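Lorneo Park splash pad – surface temps and the June closure

Posted by pestton_dad, 2/28/19
Does anyone have the specs on the new climbing mound? The sign lists ages 3 to 9 but the first foothold looks high for a three-year-old. We'd use the picnic shelter for a birthday.

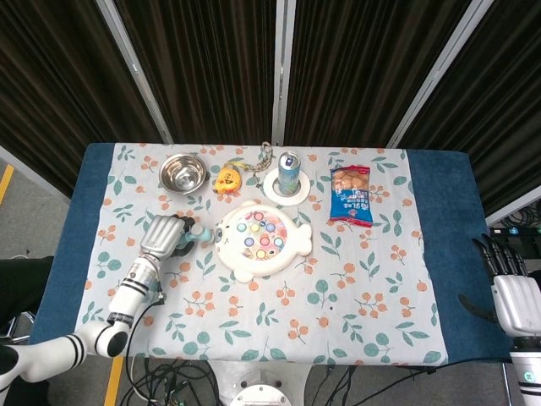

Re: Climbing mound specs
gravelpit43
Mound is poured concrete over a steel frame, rubber tile at the base. The low foothold is on the north side. South side is the tall one.

Re: Re: Climbing mound specs
kmh_2297
Disagree on the tile. It's loose wood fiber on the north side, tile only under the slide exit. Drains poorly after rain.

gravelpit43
It was tile when I was there. They may have changed it.

R. Athanasiadis
The plan posted at the Karamanlidis Street gate shows both – fiber north, tile south and at the slide. The splash pad closes for valve work in June. Shelter is not affected. Permits go through the Bevaren office.

pestton_dad
Thanks. Is there any shade on the mound?

kmh_2297
None after noon. Slide gets hot. Book a morning slot.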